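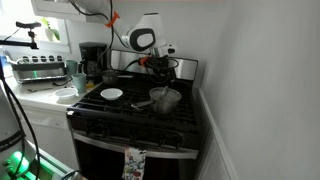
*Gas range with five control knobs, cast grates in place. Saucepan on the right burner area.*

## Range and cookware FAQ, Tasley kitchen

Applies to the corner range only. The range in Badia has a different grate pattern and its own page.

**Which way should saucepan handles point?**
Inward, over the cooktop. A handle must not project past the front edge above the control panel. On the right burners, turn it to the left, toward the center grate.

**Can I leave a spoon in the pan?**
Off the heat, yes. With the burner lit, metal utensils go on the counter to the left of the range. Wooden ones may stay in during stirring.

**Can bowls be put on the grates?**
Only when every burner is off and the grates are cold. Serving bowls are not rated for direct flame. Move them to the white countertop before lighting anything.

**How do I light a burner?**
Push the knob in, turn it to the lighting position and hold for 3 seconds after the flame catches. If it does not catch within 5 seconds, turn the knob off, wait for the gas smell to clear and try again. After a second failure, leave it off and report it.

**What is used on the grates?**
Warm water, dish soap and a nylon brush. Lift them off first and dry them fully before refitting. Fundix degreaser is for the oven interior and should not be used on the cast parts.

**What about the stainless trim and the oven handle?**
Damp cloth, then dry cloth, wiped along the grain. No scouring pads. The black control panel gets the same treatment; spray the cloth, never the panel, as liquid runs in behind the knobs.

**Where do the small saucepans go after use?**
Washed, dried and back on the lower shelf. The back left of the cooktop is acceptable during cooking but is not storage.

**Who handles faults?**
Declan Brophy, extension 3017. For gas odor with all knobs off, close the supply valve, open the window, leave the room and call from outside. Oisín Ó Conaill holds the spare valve key and orders replacement knobs through Ó Súilleabháin.

Grate refitting notes were last revised in February.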